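Pallumano Set-up Guide
Section 4: Chore readiness and the simulated block test

4.1 Scope

This section tells you how to decide whether a household or shop-floor chore can be handed to a Pallumano arm. Complete Section 3 (mounting and homing) first.

As of the June release, three chores are supported without a person standing by: moving rigid items between fixed bins, stacking boxes of one size, and loading trays on a Sasitz bench. Folding laundry, clearing a dinner table and sorting mixed hardware are not supported. The arm can be made to attempt them – the results are too uneven to leave running.

4.2 Limits

Maximum item weight: 700 g
Minimum clearance between items: 22 mm
Simulated trials before first live run: 200
Simulated trials before unattended use: 2,000

CAUTION: The weight limit includes contents. A jar that is within the limit when empty may exceed it when full.

4.3 Describing the chore

1. Open the Daselier planner and select New Chore.
2. Enter one start position and one end position for each item. If the end position depends on what the item turns out to be, stop. Conditional chores need the sorting module (Section 7).
3. Set Item Type to Rigid, Semi-rigid or Soft. Use Semi-rigid for anything that changes shape when you lift it by one corner.
4. Save the chore. The planner assigns it a readiness grade from A to D.

Note: Grade A means the chore may be tested. It does not mean the chore will work in your kitchen or on your line. Most domestic chores grade C because the items are never left in the same place twice.

4.4 Running the simulated block test

The block test replaces your items with plain solids on a plain surface. It checks reach, approach angle and the handling of items that are partly hidden behind others. A chore that fails with blocks will fail with dishes.

1. Select Simulate, then Blocks.
2. Set the item count to match your chore.
3. Turn on Crowding. This allows a near item to cover part of a far one.
4. Open the preview and step through the starting views.
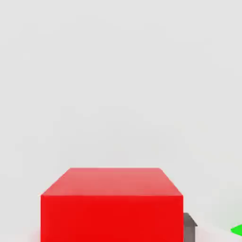
5. Set the number of trials to 200 and press Run. Leave the planner window open until the log has been written.
6. Open the log and read the Missed and Dropped columns. Any entry marked Contact means a neighboring item was touched during the approach. Increase clearance and repeat from step 4.
7. If the log shows no Contact entries, copy the chore to the arm controller.

CAUTION: Do not skip to the unattended setting after one clean run. Blocks have no handles, lids or loose parts, and simulated surfaces do not get greasy.

4.5 First live run

1. Clear the work area and set the speed to Low.
2. Keep one hand near the stop button for the full cycle.
3. Run the chore with a single item, then with all items.
4. Record every stop in the chore log, including those you caused yourself.

Note: Ľudovít Kolář's field notes on the Malý workshop installation are reprinted in Appendix B. Tray loading went to unattended use there; wiping down the benches is still done by hand.

For soft items, see Section 9.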